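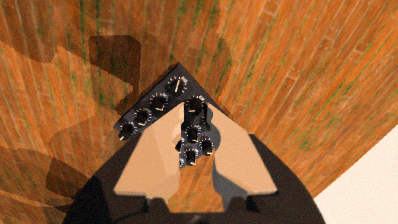 The planner at Mirnell used to fail silently. Now it fails with a paragraph of explanation, and its lead developer counts that as the best work of her career.

"It would just sit there," she says over coffee in the Prudthorpe office. "You'd ask it to turn a knob, and it would think for 30 seconds and return an empty list. Very zen."

The tool, called Wurkutard after a typo that survived 2 code reviews, takes a goal for one knob and works out a grasp, an approach and a wrist rotation. The trouble is the neighbors.

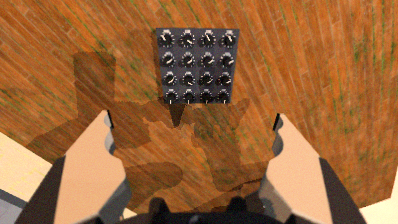 "Fingers are wide and knobs are close together," she says. "The first version solved that by pretending the other knobs didn't exist. Great success rate – terrible manners."

The current one checks every grasp against the whole panel, then scores what's left by how far the wrist can still turn.

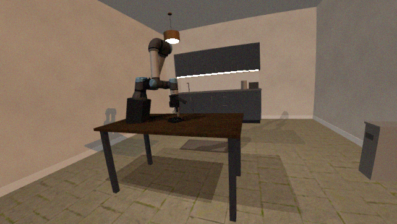 She is less patient on the subject of simulators. Her team runs 1000 trials before anyone is allowed to have an opinion, and she has been accused of spending too much of that time on decor. The room has a faucet on the counter and a pendant lamp over the arm. "The lamp earns its keep," she says. "It's in the collision model. Ask me how I know." I ask. She changes the subject to March, when the elbow joint found it on every run.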